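Brellalport Forums > Small Cells and Benchtop Automation > Maintenance
Thread: Gripper drifts on strip insertion, losing my mind slowly

utero_bench
10 Jan 2023
Cell is called Utero. I didn't name it. One arm, one blue gripper, one gray panel with slots in it. The job is putting thin circuit strips into the slots. It ran fine from August until last week, and now the strip goes in crooked or stops on the lip of the slot. I re-taught the upper row twice. Lower row is still good, which annoys me more than if both were bad.

Pandell
Check the bolts on the gripper links. All of them. With a wrench, please, and no squinting at them from your chair.

kong_of_the_lab
Disagree, it's the panel. If the links were loose you'd miss on both rows. The panel is leaning, so the error grows with height. What's it mounted to?

utero_bench
The panel stands in front of the corrugated metal barrier with the extrusion rail along the top. Before you say it, yes, I know sheet metal is not a datum. It was meant to be temporary.

Wrist camera, upper row approach: 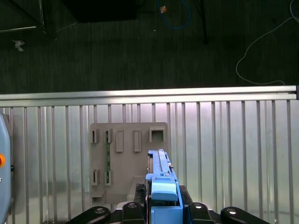

I did the bolts last night. One took nearly a quarter turn, the others didn't budge. Ran 17 inserts afterward and 3 hung up on the lip, all upper row. So Pandell gets a cookie and Kong gets the rest of the bakery.

Pandell
A quarter turn is a lot. Did you re-zero the gripper after tightening? If you didn't, those 17 tell you nothing.

utero_bench
I did not re-zero the gripper.

Pandell
Well then.

kong_of_the_lab
Re-zero, sure, it's five minutes. Then put an indicator on the panel and push the top corner with one finger. Bet you it moves. Mine did, and mine was bolted to a real plate.

Kayode Tijani
You may both be right, it happens even here. Order I'd do it in:
Power down, tighten links, mark each bolt head with paint pen so you can see if it walks.
Re-zero with the gripper closed and empty.
Indicator on the panel, top and bottom, and write the numbers down.
Only then touch the taught points.
Every time you re-teach with something loose, you save the looseness as a position. I inherited a cell with 207 saved points and I'd guess half were somebody's bad afternoon.

kong_of_the_lab
I'd do the panel before the zero, but fine.

utero_bench
Update. Re-zeroed, no change up top. Indicator on the panel and the top corner moves if I breathe near it. Bottom is solid. Added a brace from the rail to the back of the panel and re-taught one slot. Clean so far. Cycle counter says 2794, I'll post again when it does something stupid.

Pandell
Paint the bolts.

utero_bench
Going to find a paint pen.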